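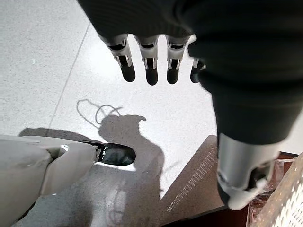
Viagem em caravana com a autocaravana: vale a pena ou é dinheiro deitado fora?

Tópico iniciado por ritadasestradas

ritadasestradas
Olá a todos! Eu e o meu marido comprámos a nossa primeira autocaravana no outono (uma Kashyap usada, perfilada, três donos antes de nós) e até agora só fizemos fins de semana perto de casa. Agora apareceu-nos uma viagem organizada em grupo, com saída em junho, de Stuvville até Linderberg, dez dias, parques reservados, guia à frente e carro-vassoura atrás. O guia chama-se Xolani Tshabalala e já troquei uns mails com ele, muito simpático, respondeu a tudo. A minha dúvida é se vale a pena pagar para andar em fila indiana ou se mais vale metermo-nos à estrada sozinhos e pronto. Alguém já fez uma coisa destas?

manel_perfilada
Já fiz duas e não volto. A primeira até teve graça, na segunda passei mais tempo à espera dos outros do que a conduzir. Há sempre alguém que se esqueceu de despejar a cassete, alguém que quer parar no supermercado, alguém que não encontra os óculos. E às sete e meia da manhã já tens o rádio a chamar por ti. Para mim, férias com horário são trabalho.

nortada
Manel, isso depende muito do grupo. Nós fizemos exatamente esse percurso no ano passado e não íamos em fila nenhuma! De manhã davam-nos uma folha com o trajeto, cada um saía quando queria e só tínhamos de estar no parque até às seis da tarde. Jantámos juntos umas quatro noites, nas outras cada um fez o que lhe apeteceu. Fizemos amigos que ainda hoje nos visitam, e olha que o meu marido é bicho do mato.

ritadasestradas
Isso já me anima mais, nortada. O que me assusta um bocadinho é a subida para Trodell, vi no mapa e aquilo são curvas atrás de curvas. A nossa tem quase sete metros e eu ainda fecho os olhos quando nos cruzamos com um camião (quando vou ao lado, claro). 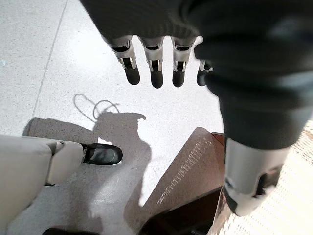

Dá para dormir em Trodell com uma autocaravana de sete metros?
Dá, mas só no parque de baixo, ao pé do rio, porque no de cima os lugares são curtos e a entrada faz-se em ângulo apertado. Pede lugar no de baixo logo na inscrição.

nortada
Quanto à subida, faz-se bem em segunda e terceira, sem pressas. Nós levámos o gasóleo a meio e a água quase vazia, enchemos lá em cima. A descer é que convém não abusar dos travões – vai em mudança baixa e deixa passar quem tem pressa, há recantos para encostar.

zecadogas
Discordo da parte da água. Subir com o depósito quase vazio e chegar num domingo à noite com a torneira do parque avariada, como me aconteceu a mim, é uma alegria. Levo sempre 100 litros e nunca o motor se queixou. São cem quilos, é o mesmo que levar o meu cunhado.

manel_perfilada
O teu cunhado ao menos não chocalha nas curvas.
Rita, e já agora, quanto pedem pela brincadeira? É que isso é que ninguém diz.

ritadasestradas
3859 pelos dois, com os parques todos, quatro jantares e uma travessia de ferry. O gasóleo é à parte. Já sei que vais dizer que é um roubo!

manel_perfilada
É um roubo. Por esse dinheiro andas um mês sozinha e ainda comes fora.

nortada
Caro é, não vou dizer que não. Mas o ferry pesa muito nessa conta, e em junho os parques daquela zona estão cheios se não marcares com meses de antecedência. Para uma primeira viagem grande acho que compensa. No nosso terceiro dia ficámos sem frigorífico e foi o senhor do carro-vassoura que nos resolveu aquilo (era um fusível, uma vergonha). Sozinhos tínhamos perdido o dia inteiro à procura de oficina.

zecadogas
Nisso dou razão à nortada. A primeira em grupo, as seguintes por conta própria. Só um conselho: a etapa mais longa são 202 quilómetros no papel, mas com aquelas estradas conta com uma tarde inteira. Sai cedo e leva o almoço feito.

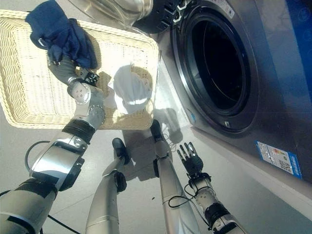

E outra coisa, não enchas a garagem da autocaravana só porque há espaço. Na minha primeira viagem levei grelhador, duas bicicletas, mesa grande e mesa pequena, e passei os dias a tirar tudo para chegar ao cabo elétrico. Agora o cabo e a mangueira vão à porta, os calços por cima, e as bicicletas ficam em casa se houver subidas (os joelhos já não são o que eram).

ritadasestradas
Obrigada a todos, até ao Manel! Falei ontem com o meu marido e estamos inclinados a ir. Vou escrever ao Xolani para pedir já o parque de baixo em Trodell e perguntar se podemos ficar mais duas noites em Linderberg depois de o grupo se ir embora. Quanto à água, acho que levamos meio depósito e ficam os dois contentes.

zecadogas
Meio depósito não deixa ninguém contente, mas boa viagem!

manel_perfilada
Depois conta quantas horas esperaste pelos outros. E se ainda houver vagas manda-me o contacto por mensagem privada, que a minha mulher leu isto tudo.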